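Rastby Shared Workshop
Arm build group, minutes of the November meeting

Present: Orla Costello (chair), Domnica Sima, Ultan Kinsella, Lorcan McGrath (minutes)
Apologies: Ultan Costello

Started 7:10 pm. Minutes of the last meeting agreed with one fix: the bench power supply was lent by Domnica, not bought.

1. Simulation
Domnica has the bedroom model running on the workshop computer. The Franka arm and the table are in, with the watch and the mug as the two test objects. She wants the pick routine settled in simulation before anyone cuts parts for our own arm.

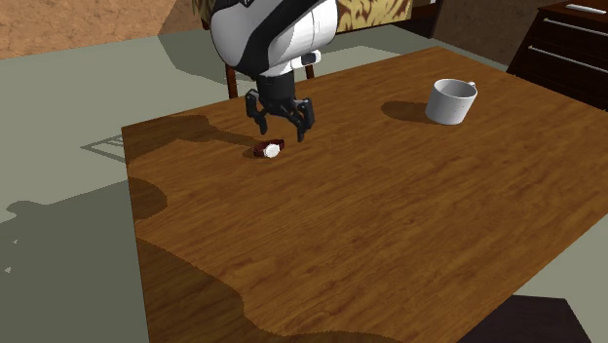

Ultan K. asked if the approach height could be set per object. Domnica said yes, it is one line in the settings file. Lorcan asked for the file to go in the shared folder with a date in the name. Agreed.

The watch is the harder of the two. Orla wants 50 runs on it with the same settings and every miss written down. The mug can wait.

2. Gripper for our build
Ultan K. has drawn a two-finger gripper and printed one finger. The hinge hole came out tight and needs reaming. Second finger to be printed at the same setting so they match.
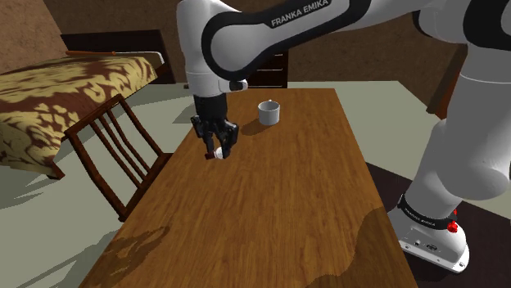 Stelmakh quoted 520 for the wrist motor and bracket. Lorcan thought this was high. Orla will ask if the bracket can be left off, as we can make one here. No order until she hears back.

3. Bench space
The Drurkurero frame is still on the long bench. Ultan Costello to move it.

Actions
Domnica: settings file, watch runs
Ultan K.: second finger, ream hinge hole
Orla: write to Stelmakh
Ultan Costello: clear long bench

Closed 8:25 pm. Next meeting on the 19th.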